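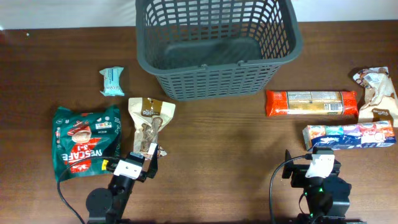

Bralter twin-arm kit, grocery packing: keep it or send it back?

Last updated: 2022-09-25
Reading time: 6 min

rlandry
I've had the Bralter twin kit on trial from Terstead and have to decide whether to keep it. I paid £1079 for the unbuilt version. The built and calibrated one is £1349. Both come with the arms, the motor boards, the power supplies and a download of their software. You supply the table and the computer.

The job I bought it for is putting shopping into a plastic basket. Crisp-type bags, a big bag of Nescafe, small wrapped packets, a long multipack in plastic. My sort of load is all soft or shiny, and I picked it on purpose. The sales page only shows blocks and cups.

What I like: the arms are stiff enough, the software installed first time, and the spare parts list has prices on it. What I don't like: the fingers as supplied are too smooth for film wrap, and the wrist cables are longer than they need to be. When an arm turns across the table the cable drags over whatever is lying there.

Has anyone kept one of these for longer than the trial period? I'm mainly asking about the fingers and whether the motors hold up.

pennywhistle_k
I've had mine since February. Unbuilt version as well. Motors are fine apart from one at the wrist, which got noisy and was replaced by Terstead without any argument. I had to pay the postage back.

On the fingers, put thin rubber on the inside faces. I used bicycle inner tube and contact adhesive. Rough the plastic up first or it peels at the tip.

On the cables, I clipped mine along the forearm with a loop left at the wrist joint. Don't pull the loop tight. Run the wrist to both ends of its travel by hand before you fix the last clip.

gantry_ghost
I'd send it back. For that money you could have a Hulari single arm with a proper sealed wrist and no cable outside at all. The Bralter is a hobby kit with a business price on it. One good arm can fill a basket.

rlandry
I looked at the Hulari. One arm can fill a basket with boxes, I agree. With a crumpled bag I want one arm to hold the bottom end down and the other to take the top. With one gripper the bag folds over and you get it by a corner, then it swings and catches the rim.

gantry_ghost
Then you grip it in the middle.

rlandry
Grip a bag of snacks in the middle and you've got a bag of crumbs. It depends what you're allowed to break.

obi
I'm with gantry_ghost on build quality and with Ravinder on two arms. I've used both makes at work. The Hulari is nicer to own and I'd trust it more if it was running every day. It's also slow to teach, as you do everything through the tablet. With the Bralter you move a pair of leader arms and the others copy, so you can record a lot in an afternoon.

How many recordings have you made so far? That would change my answer. With a small set you're reviewing your own data more than the kit.

rlandry
Over 600 across all the items. Most are a single item into the basket, starting with it empty each time. I haven't done many with it part full. The leader arms were lent to me with the trial and would be extra if I keep it, which I should have put in the first post.

pennywhistle_k
They charged me extra for those too. It's in the small print under "optional". I think that's poor. You can't do much with the kit without them.

Your recordings sound like plenty for a verdict on the grippers. What does it do badly?

rlandry
Flat things. The long packets with crimped ends are the worst. If I lay one square to the arm it picks it up by the end seal and that works most of the time. If it's lying across the arm it closes above the packet and comes up with nothing. Coffee bag is better than I expected. There's always a raised fold somewhere and it has learned to go for that.

Multipack is heavy for one gripper. It can lift it but the far end droops, so it has to come in over the rim at an angle. Using both arms is better but they get in each other's way over the basket.

obi
Move the basket further back and to the centre if it isn't there already. Both arms can then come in from the front without crossing. Also fix it down. A light plastic basket slides when an arm touches the rim and after that every position is slightly wrong.

gantry_ghost
Or buy an arm with enough reach that you don't have to arrange the table to suit it.

obi
You arrange the table for every arm I've used, including the Hulari.

tilde_and_tea
Question from someone who hasn't bought either. Is the built version worth the difference? I can use a screwdriver but I've never set up motors.

pennywhistle_k
The mechanical side is easy. Giving each motor its number and then calibrating took me a full weekend, mostly from doing the numbers in the wrong order. If you value your weekend, pay the £1349. If you want to be able to repair it later, build it yourself and write on each motor with a marker as you go.

rlandry
I'd say build it. The printed guide is out of date, so use the online one. Check the screws at the shoulder again after the first few hours. Mine had worked loose on one side.

I've more or less decided to keep it. I'll do the rubber and the clips this week, then record another batch with the basket part full and post the results. I've asked Terstead for a price on the leader arms as well.

gantry_ghost
Fair enough. Ask them for a spare wrist cable while you're at it. That's the first thing that will go.

pennywhistle_k
Seconded on the cable. They're on the spares list under "harness, short".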